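4. Store Opening and Online Demand: The Case of Hornar

4.1 Background of the case

Hornar is a maker of mobile phones which began its business by selling only through its own website. In the first years it had no shop, no dealer and no service desk of its own, and repairs were sent by post to a workshop in Prellthorpe. This kept the cost per phone low, and the savings were passed to the buyer in the price. The model worked well while the buyers were mostly young people who already knew what they wanted. It worked less well when the company tried to sell its more expensive line, the Skollen, to people who wished to hold a phone in the hand before they paid for it.

The decision to open stores was therefore taken with some doubt inside the company. Chelsea Mapplebeck, at that time responsible for sales planning, told us in the interview that the main fear was not the rent. The fear was that each phone sold in a store would be a phone lost by the website, so that the company would pay twice for the same customer. In the literature this is usually called cannibalization. We use the simpler term "channel loss" in this section, and we define it as the fall in online orders from a store's area which can be connected to the opening of that store.

The first stores were opened in April, in three towns of different size. Penrose, the largest of them, received a full store with a service desk. The other two received small counters inside existing electronics shops, where the phones could be tried and ordered but were not always kept in stock. This difference was not planned as an experiment. It came from the leases that could be obtained. It is nevertheless useful for us, as it permits a comparison between a store that sells from the shelf and a counter that only shows.

4.2 Data

We use two sources. The first is the order record of the Hornar website, in which every order carries the postal area of delivery. The second is a short survey which was given to buyers in the stores and, in the same words, to buyers on the website. We obtained 500 complete answers. Answers in which the place of purchase was missing were removed before this number was reached.

The survey asked where the buyer first saw the phone, where the buyer compared prices, and where the buyer paid. We consider these three steps separately, because earlier studies often took only the last one and so gave all the credit to the place of payment. A buyer who tried a Skollen in Penrose in the afternoon and ordered it from home in the evening would be counted in such studies as an online buyer only.

The catchment area of a store was fixed as all postal areas from which the store could be reached by car in 30 minutes. We tested a longer and a shorter limit also. The direction of the results stayed the same, but with the longer limit the areas of two stores began to overlap, and the orders in the overlap could not be given to one store in a clean manner.

4.3 Stock and model range

One difficulty in comparing the channels is that they did not offer exactly the same goods. The website offered every color and every memory size. The stores had a smaller range, and in the first weeks the version with 128 GB was often the only one on the shelf. A buyer who wanted another version had to wait for a delivery to the store or order online. Sandra Crabtree, who managed the supply of the stores, confirmed to us that some orders were moved to the website by the store staff themselves, with the customer standing at the desk. Such orders appear in the record as ordinary online orders.

We could not separate them completely. Where the order was made from the network of the store, we have marked it as assisted and we treat it as a store sale. Where the customer used his or her own phone for the order, no mark was possible. For this reason our figures for the store channel should be read as a lower limit.

Prices were the same in both channels during the whole period, with the exception of a short promotion on protective cases. Accessories are not included in the analysis. Delivery time was also similar, except for phones taken directly from the shelf.

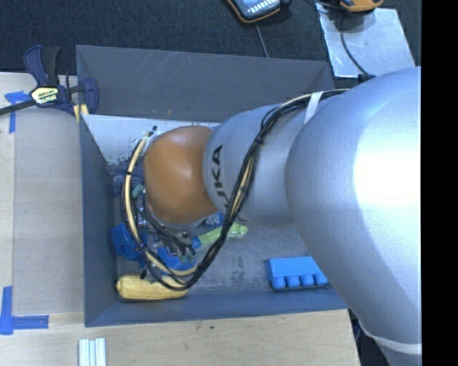 Figure 3. KUKA robot arm over a gray bin.

Does a new store take orders away from the website in the same area?

In our data it does so only for a short time: online orders from the Penrose area fell in the first weeks after the opening, then returned to their former level and later went above it.

4.4 Results

The fall was limited mostly to the cheaper phones. For the Skollen, online orders in the Penrose area did not fall at any time in the period. Our explanation is that the buyers of the cheaper phones had already decided before the visit and used the store only as a faster way to receive the product. The buyers of the Skollen used the store for looking and trying, and many of them paid later at home. In the survey, almost 30 percent of the online buyers from this area said that they had first held the phone in the store.

At the two counters the pattern was different. There was no clear fall in online orders, and the later rise was weaker. It may be said that the counters neither harmed the website very much nor helped it very much. The staff of the host shops sold several brands at the same time and had no special reason to speak for Hornar. Some buyers wrote in the free text of the survey that the phone on display was not charged, or that it was fixed so tightly to its holder that the back could not be seen.

The service desk deserves a separate remark. Before the opening we expected that it would matter only to owners. However, in the answers from new buyers it was named often as a reason for trust, also by those who paid online. A repair by post seems to be accepted for a cheap phone and much less accepted for an expensive one. We did not ask about this directly, so the finding rests on free comments and should be tested again with a proper question.

4.5 Limits of the case

The period of observation includes the launch of a new Skollen model, which raised the demand in all areas, also in those without a store. We have corrected for this by comparing each store area with areas of similar size and income where no store was opened. The correction assumes that advertising reached both groups equally. Ms. Mapplebeck informed us that local posters were used in Penrose during the opening month, and these were absent in the comparison areas. A part of the early store sales may be an effect of the posters.

It should also be noted that all of the towns lie in a region where delivery is quick and returns are free. In a region with slow delivery, the store would probably take more orders from the website, and for a longer time. The next section applies the same method to orders that were returned, and there the assisted orders are shown in a separate column.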